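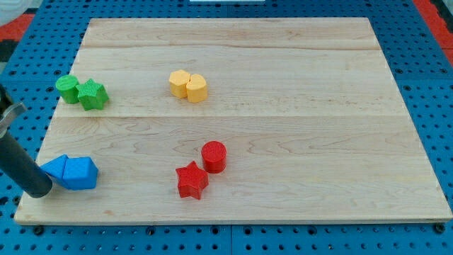

Crédit photo : Sharon Tanui

# clutmont-formes

Nomenclature et prix relevés de jouets d'éveil, boutiques de Sedville et de Magaña.

Version du 24 octobre 2024. Responsable : Tiago Barros.

## Contenu

- `articles.csv` : 537 lignes, une par référence
- `releves.csv` : prix TTC, séparateur `;`, encodage UTF-8
- `lexique.csv` : termes normalisés (forme, couleur, matière)

Les pièces vendues par lot comptent pour une seule référence. Le champ `forme` admet 7 valeurs, dont `cylindre` et `etoile_5`. Un champ vide signifie « non renseigné » et ne vaut pas zéro.

## Limites connues

Les relevés de février sont incomplets pour Magaña. 5 références ont un code-barres en double, non corrigé. Les prix promotionnels ne sont pas distingués des prix courants.

## Licence

CC BY 4.0. Corrections : ouvrir un ticket ou écrire à Zulkifli Siregar.

Ce site utilise des cookies de mesure d'audience. Accepter | Refuser | Paramétrer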